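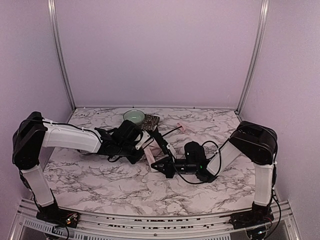 Frequently Asked Questions: Powers of Attorney for Owners of Property Abroad

The following answers have been prepared by Anley Cross-Border Legal Services for clients who own, or are in the process of buying, a home or land outside the United States. They are general in nature and do not replace advice on your own circumstances. Rules differ from country to country, and sometimes from one land registry to the next.

What is a power of attorney?

A power of attorney is a written document in which one person (the principal) authorizes another (the agent) to act on his or her behalf. The agent does not have to be a lawyer. In property matters the document is most often used to sign a deed, open a local bank account, obtain a tax number or deal with utility companies when the owner cannot attend in person.

Can I use the power of attorney I already have at home?

Usually not without further steps, and in many cases not at all. A document prepared under the law of a U.S. state may be perfectly valid there and still be refused by a notary or registry overseas. The most common reasons for refusal are that the powers are described too broadly, that the property is not identified, or that the signature was not witnessed in the manner the receiving country requires. Please send us a copy of any existing document before you assume it can be used.

Should I sign a general or a special power of attorney?

A general power covers a wide range of acts. A special power is limited to one transaction or one property. For a purchase or sale we normally recommend a special power. It is easier for the foreign notary to accept, and it ends when the work is done. Clients who own several properties, or who expect to be unable to travel for a long period, may prefer a general power, and we will discuss the risks with them before drafting.

Who may act as my agent?

Any adult with legal capacity may be appointed in most countries. Many clients choose a family member or a member of our staff. We advise against appointing the seller, the seller's real estate agent or the developer, even where this is offered as a convenience. You may appoint two agents, and you should state whether they must act together or may act separately. If the document is silent on the point, some registries will insist on both signatures.

What is an apostille, and do I need one?

An apostille is a certificate confirming that the notary or official who signed your document held that office at the time. It is used between countries that belong to the Hague Apostille Convention. It says nothing about the contents of the document. For a power of attorney notarized in the United States, the apostille is normally issued by the Secretary of State of the state in which the notary is commissioned. If the receiving country is not a member of the Convention, a longer procedure through its consulate will apply.

Does the document have to be translated?

In most cases, yes. We prepare powers of attorney in two columns, with English on one side and the local language on the other, so that you can read exactly what you are signing. Some countries also require a sworn translation of the notary's certificate and of the apostille itself. Our sworn translations are handled by Witora Translations, and the cost is shown separately on your invoice.

What does the service cost?

Current fees are as follows:

Special power of attorney, one property: $268
Each additional property in the same country: $125
Review of an existing document: $150

These fees do not include notary charges, the apostille, courier delivery or sworn translation. Fees are reviewed each October, and any quotation already issued in writing will be honored.

Can my spouse and I sign the same document?

Yes, provided that you grant the same powers to the same agent and appear before the notary together. If you will be signing in different places – for example, when one of you is already overseas – two separate documents are needed, and the additional document is charged as a review.

Can I sign remotely, by video?

Many U.S. states now allow online notarization. Acceptance abroad is uneven. Please do not book an online appointment until we have confirmed with the receiving notary that the result will be accepted. Clients who are already in the country where the property is located may sign before a local notary instead, with an interpreter if required.

How long does a power of attorney remain valid?

This depends on the wording and on the local law. A special power often ends when the transaction is completed. Banks and registries may also decline a document they consider too old, even if it contains no expiration date, and may ask for a recent confirmation that it has not been revoked.

What happens if I become incapacitated or die?

A power of attorney ordinarily ends on the death of the principal. The agent may not sell or transfer the property afterward, and the matter passes to the heirs or the executor. The position on incapacity is less uniform. A durable power under U.S. state law may not be recognized as such elsewhere, and a court or a local authority may have to be involved. Clients with health concerns should raise this at the first meeting.

How do I cancel a power of attorney?

You should sign a revocation in the same form as the original, have it notarized and apostilled, and make sure the agent receives notice of it. Notice should also be given to any notary, bank or registry that has relied on the document. Until they are informed, acts carried out by the agent may still bind you. Please ask for the return of all original copies.

Will my agent be able to take money from my account?

Only if the document says so. Our standard form allows the agent to pay taxes and fees connected with the transaction and does not allow withdrawals for any other purpose. Wider banking powers – including the power to close an account – are added only on your written instruction.

How do I begin?

Complete Form 269, available from any of our offices, and return it with a copy of your passport and, if you have one, a recent extract from the land registry. Inquiries about property in Central Europe should be marked for the attention of our associated office, Ondrejka & Partners. All other inquiries are handled by the Jondov Street office, which is open to callers from 9:30 a.m. to 4:00 p.m. Original documents should be sent by tracked courier only.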